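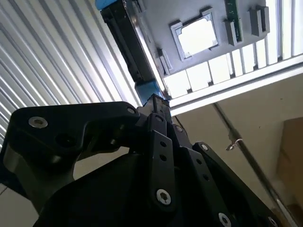 Can a machine do shop-floor chores yet?

2018-03-08

The operations manager at Flatitz, a firm that refurbishes office computers, gets asked this by customers and by her own staff. Her answer has been the same since October. "Some of them, slowly," she says. "If you want a yes or no, it's no."

Flatitz takes in 600 used desktops in a normal month. Each one gets opened, cleaned, tested and fitted with whatever it lacks. People at benches do nearly all of it. The firm has been trying out an arm on the dull parts of the job, under a project it calls Clorier.

She says the first surprise was which parts turned out to be dull for a person and hard for a machine. "Picking up a drive is fine. A drive is a box. It weighs what you think it weighs and it doesn't bend. Putting the drive where it goes is another matter. You or I would wiggle it. We don't even know we're doing it."

On a good run, placing a drive works 95 times out of 100. She does not think much of that number. "A person who dropped one drive in 20 would be looking for other work. And that's with the case open and lying where we want it. Nobody delivers them to us like that."
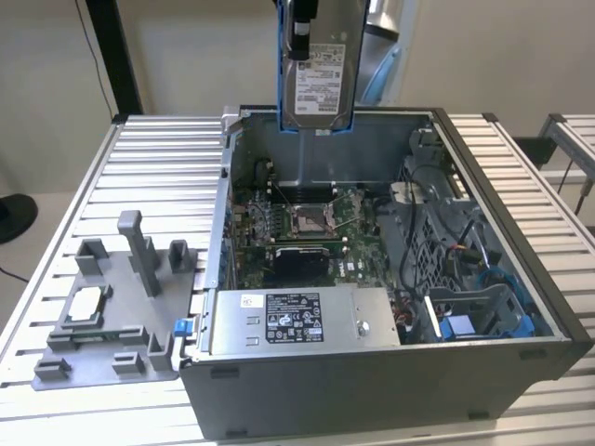

Cables are the part she expects to wait longest for. A power lead never sits the same way twice, and it will flop across the very spot a hand needs to reach. Processors worry her for a different reason. "A drive will forgive a bump. A socket full of bent pins won't. I'm happy for that to stay with people a while."

Speed is the other sore point. One of her bench workers can swap a drive in 40 seconds, talking the whole time. She would accept a machine that took twice as long if it could be left alone, but it can't be yet. Someone has to stand there, and she pays that person too.

I asked about housework, as readers always do. She laughed and said her sister wants one to load the dishwasher. "A shop is the easy case. We bolt things down. We decide where everything sits before we start. A kitchen has a different mess every night." She would believe in a home machine once she saw it deal with 50 kitchens it had never been in before.

She is not planning to cut jobs at the benches. What she would like, in the next year or two, is to hand over one whole step - drives, most likely - and move those hours to testing, where the shop is always behind.

"Then we'll look at screws," she says. "Screws are worse than they sound."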